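Research group meeting, Romard Center for Public Health Communication
Saturday, 10:30, seminar room and online

Present: Amnuay Yensuk (chair), Chun-yin Lai, Emil Steiner, Jui-lin Lau (minutes)
Apologies: Rizwan Farooqui

1. Minutes of the last meeting
Accepted with one correction from Emil: the pilot for the sleep survey was in Plimport, not in Hashmi.

2. Sleep survey of night shift nurses
Chun-yin reported that 158 nurses have filled in the first questionnaire. The second one, on mood and tiredness after a change of shift, is still open. She finds the answers from Hashmi very short and asked if the reminder text could be made more friendly. Amnuay agreed, but the questions themselves must stay the same until July.

Emil asked how we treat persons who changed to day work during the study. After some discussion it was decided to keep them in the data and to mark them — they will be reported separately.
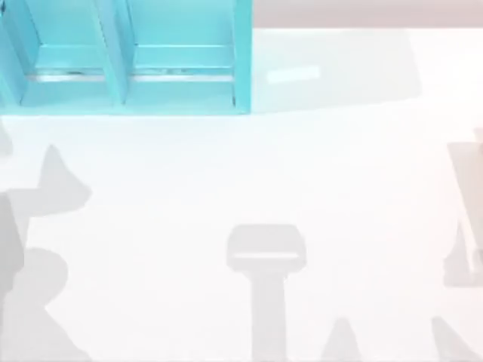
Shelf unit and white tabletop, computer rendering.

3. Diary booklets
The paper diary runs for 14 days. Two nurses wrote to Jui-lin that the evening page is confusing, as the coffee question comes before the question about meals. Jui-lin will change the order for the next print. The printer in Plimport needs the file one week before.

4. Budget
There remain 2,000 in the travel line. Chun-yin would like to use a part of it for the visit to Hashmi. Amnuay wants first to see the cost of the Gideo license, which must be renewed. No decision today.

5. Article draft
Rizwan sent his comments by e-mail. He thinks the introduction speaks too much about stress in general and too little about sleep. Emil will shorten it and send the new version to all. The table with the 8 wards stays in the article.

6. Other matters
The key for the archive room is again with Amnuay.

Meeting closed at 11:45. The date of the next one will be sent by e-mail.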